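Robot Cell Technician (full time, Brandton workshop)

Posted Tuesday, March 15, 2022

Rendico is looking for a technician to take charge of one robot cell and keep it in great shape. Yes, one! We call it the Garo cell, after the project it was built for, and it spends its days picking up, moving and setting down ordinary kitchen things. It's a lovely piece of equipment to work on, and it has reached the point where it deserves somebody's full attention instead of whoever happens to be free that morning.

You'd start in April if you can, though we'll wait for the right person.

What the job is like

Mornings begin with the startup check. You power up the arm, run it slowly through its home positions and listen to it (you'll get to know its noises very quickly). Then you close and open the gripper a few times, look at how the fingertips meet, and compare the wrist camera view with the reference picture on the cell computer. If the view has shifted, you find out which screw, bracket or cable is behind it and put it right before any runs start.

The fingers are where most of the hands-on work is. They touch everything, they scuff, and the tips wear unevenly, so we swap them every 700 cycles of the heavy routine and inspect them much more often than that. Changing a pair is a small job with a hex key and a torque driver, but the alignment afterward takes patience. A good technician can feel when it's right. A very good one measures it anyway and writes the number in the log!

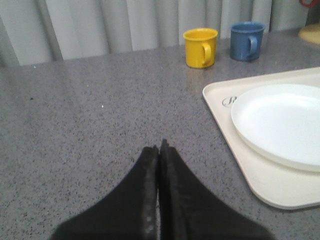

Wrist camera view in the Garo cell, gripper fingers nearly closed, with the mugs and the tray on the countertop.

Setting up the work surface is part of the job too. Every routine has its own layout sheet telling you which dishes go where, and you'll be the person who keeps those sheets readable and up to date. You'll wipe down the counter, check the lighting, and make sure the curtain behind it hangs the way it should before the camera is calibrated. Small stuff, but it makes a real difference to how the runs go, and we love people who care about it.

Other things that will land on your bench:

Camera calibration, once a week and after any change at the wrist
Cable checks along the arm, and replacing the sleeve when it starts to rub
Greasing and belt tension on the lift column
Keeping the spare parts drawer stocked and labeled
Fault finding when the cell stops, together with the software people next door
Writing it all down in the cell log, which is at entry 687 and has been kept going without a gap

The lift column and the control cabinet were supplied by Jurčo. You'd spend part of your first month learning both properly, with the manuals open and the covers off. You will not be thrown in alone.

Who we'd like to hear from

You've looked after machines before and enjoyed it. It might have been packaging lines, printers, CNC equipment, lab instruments, farm machinery or a robot arm of any make. You can read a wiring diagram, you use a multimeter without thinking twice, and you're comfortable typing a few commands when a screen asks for them. Programming is a bonus. We'll gladly teach it if you're curious.

Careful hands matter a lot here, and so does a habit of locking out the power before reaching in. Everyone on the floor follows the same lockout rules, including visitors and managers.

A formal certificate is welcome but you can apply without one. Please tell us about something you repaired and how you tracked down the trouble. We read those parts first.

Hours and practical matters

Full time, Monday to Friday, day shift. The first 90 days are a paid training period at full salary. No regular weekend work. The workshop is on the ground floor with step-free access, and bus 74 stops across the road. Safety shoes and tools are provided, and you're welcome to bring your own favorite screwdrivers.

How to apply

Send a resume and a short letter to the Rendico workshop office in Brandton, with "Garo cell" in the subject line. Applicants we'd like to meet will be invited for a half-day visit, paid, where you'll do a startup check and a finger change alongside one of our team. Bring questions, as many as you like. We're really looking forward to showing you the cell.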